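Caring for the Common Tables: A Conversation with Soledad Xolalpa

Staff Bulletin, Fri 11 July

When the reading room at Prendden House reopened in April, most visitors went straight to the tables. The old laminate benches had been removed over the summer break, and in their place stood 17 timber-topped tables supplied by the joinery firm Maddocks. Soledad Xolalpa, who manages furnishings and fit-out for the House, was responsible for the selection.

"We had three timbers on the shortlist and I brought offcuts of each into the room and left them on the windowsill for a fortnight," she said. "People picked them up, put cups on them, wrote on them in one case. By the end we had a fair idea of what we were dealing with."

The choice settled on a pale timber with a pronounced grain. Ms Xolalpa acknowledged that this was not unanimous. Her colleague Rhydian Vaughan had argued for a darker top, on the grounds that it would hide ink and tea. She took the opposite view.

"A dark top hides the mark until it is too late to do much about it. On a light one you see the ring the same afternoon and you deal with it. I would also say the room is on the south side of the building and needs all the brightness it can get."

The finish was the subject of longer discussion. Maddocks had quoted for a gloss lacquer, and a sample was prepared. Ms Xolalpa rejected it after one morning under the reading lamps, when the glare proved tiring. The tables were finished matte instead.

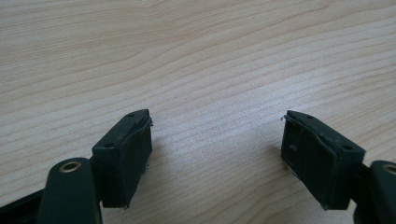

"I like a grain that wanders," she said. "With a very straight board the eye runs off the end of it. Where the lines bend you get something to look at while you are thinking, and people do a lot of thinking in that room."

Asked about maintenance, she was brief. The tops are wiped with a damp cloth at closing and dried straight away. Spray polish is not used. Twice a year each top is to be lightly rubbed back along the grain and given a fresh coat of hardwax oil, a job that Stelios Theodorakopoulos of the workshop has set down at 34 minutes a table, drying time excluded.

"Stelios timed himself," Ms Xolalpa said. "He would like that known."

Felt pads and coasters are kept in the cupboard beside the door. Staff are asked to lift the tables when moving them - they are heavier than the old ones, and two people are needed - and to report any scratch deep enough to catch a fingernail.

The committee room on the first floor is next. Its present table seats 12 and has been repaired several times, most recently at one corner. Ms Xolalpa hopes to keep the frame and replace only the top, though she has yet to receive a price.

"It is a good colour underneath, I suspect," she said. "We will know when the varnish comes off."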